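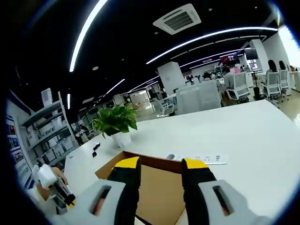

The woman who runs the Vokbridge seed library started it with a shoebox and 5 kinds of beans. "I only wanted to trade for a decent tomato!" she says, laughing.

Now the collection holds 783 varieties, and she talks about every one as if it had just come up that morning. Her favorite is Saraç, a long sweet pepper that a neighbor grew for years beside his garage. "You roast it, you peel it, and that's dinner – I could eat it all May if it were ripe by then."

Borrowing is simple. Members take 2 packets at a time and bring back seed in the fall, if they can. "Some people forget, and some bring a whole jar," she says. "Last year we got so much dill I was handing it out at the bus stop."

She's already planning a squash swap, and she wants the weird ones.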